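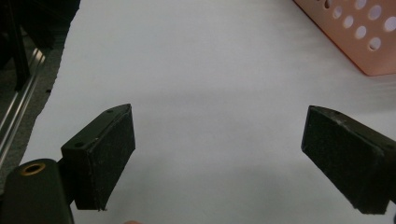

**Hand grippers for the Viltville shop - buy two more, or wait?**

**kerr_bench** (Thursday, 7:40 pm)

I have 3,038 dollars left in the equipment line and it has to be committed before the end of May. The Dinia rep wants me to take two more hand-held grippers plus a box of spare finger pads, and he's quoting over 2,000 for the lot. I'm not sold. We have one tool now and I can't say it's the thing holding us up.

The job is small parts, baskets to table and back again. Has anybody bought a second and third unit and seen a difference you could put in a report?

Alasdair Kerr

---

**molly_t**

What does the quote say about pads? On ours the pads were a separate line, and the price was only good for the first order. Get the reorder price in writing before you talk about anything else.

---

**gantryless**

Buy them. One tool means one person working and everybody else watching. I don't see what there is to agonize over.

---

**kerr_bench**

> one person working and everybody else watching

There are two of us. The other one is usually sorting parts, which also has to get done. A second gripper doesn't sort parts.

molly_t - no reorder price on the quote. I asked twice. He sent me a brochure.

---

**molly_t**

Then you have your answer about the rep, if not the tool.

---

**pfenwick**

Have a look at the picture up top before you spend anything. The fingers have light scuffs along the top seams and there are tiny ragged bits sticking out at the bottom corner of the left one. I'd want to know what a replacement finger costs, not only the pad. Bromura sells theirs as a set and you can't get a single.

---

**gantryless**

Scuffs are cosmetic. Ours look far worse and they still grip.

---

**pfenwick**

Maybe so. You can't tell from one photo either way. But he's budgeting, and "still grips" isn't a number he can put in a budget. Ragged bits I would at least check with a fingernail.

---

**oldstock71**

Contrary view: spend it on the table. White paper is cheap and fine for a week, then you're taping it down every morning. The left edge in that picture is already uneven. A decent mat and a proper light would run you a fraction of what Dinia wants, and you'd get the use of it whichever brand of gripper you end up with.

---

**kerr_bench**

I like the paper. It's 14 dollars a roll and when it gets dirty I throw it out. Try that with a mat.

The light I'll give you. The near end of the table is dim.

---

**gantryless**

So you'll lose the money over a roll of paper?

---

**kerr_bench**

No, I'll spend it on things I can explain. Current plan is one spare gripper, one set of fingers if they'll sell me a set, and a lamp. If Dinia won't quote the fingers by Thursday I'm calling Bromura, and I don't expect to enjoy that either.

---

**molly_t**

Ask both of them about lead time. Ours said "in stock" and I waited seven weeks.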